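Thread on the Cumero injector plate test, now that Vanags has cleared us to post. Notes are mine, numbers are from the May campaign unless I say otherwise. 1/12

Background: Cumero is a small pressure-fed upper stage engine, kerosene and liquid oxygen. The old injector plate was machined and brazed. 47 separate parts, and most of the schedule went into leak checks on the braze joints. 2/12

The new plate is one piece, laser powder bed, nickel alloy. Same element pattern, same face diameter. We changed the oxidizer manifold because we no longer had to get a drill into it. 3/12

Depowdering was the slow step. The manifold has two blind turns and powder packs into both. Ott Paju wrote the tumble program and Indrek Paju ran the CT scans after each cycle. Four cycles before the second turn scanned clear. 4/12

Water flow next. Element-to-element spread was wider than on the machined plate, all of it on the fuel side. Surface roughness in the small orifices is the likely cause. We reamed those and left the oxidizer side as printed. 5/12

Hot fire was at the Flavthorpe stand. 24 firings on one plate, 714 seconds total. Longest single burn was 40 seconds, limited by the stand's oxygen tank and not by the hardware. 6/12

Chamber pressure was steady after the start transient. Two early firings showed a low-frequency chug at the bottom of the throttle range. Saoirse Rafferty traced it to low pressure drop across the fuel elements. Raising the minimum throttle setting cleared it. We have not fixed the cause. 7/12

Post-test inspection: light discoloration on the outer ring, no cracks by dye penetrant, no measurable change in orifice diameter. Rongrong Fu sectioned a sister plate from the same build and found porosity near the support side, within our limit. That plate was never fired. 8/12

Someone asked about cost. I can't give figures. Machine time is higher than expected, labor is much lower, and the CT scans eat a good part of the difference. 9/12 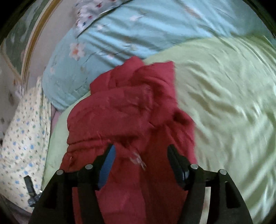
Red garment on a pale green sheet, gripper jaws open.

On heat treatment, two people asked. Stress relief on the build plate, then hot isostatic press, then solution and age. We cut from the build plate before the press cycle. Distortion across the face was small enough to take out in the final facing cut. 10/12

Next article goes to Nininari for the altitude cell. It has larger fuel orifices, so no reaming, and a third pressure port in the manifold. Sarmīte Grigaitė is running that campaign and will post her own thread. 11/12

Open items: chug margin at low throttle, restart after a cold soak, and whether we can skip one of the CT scans. The write-up has the flow data by element. Replies are open for questions on the stand setup, but I can't share the manifold geometry. 12/12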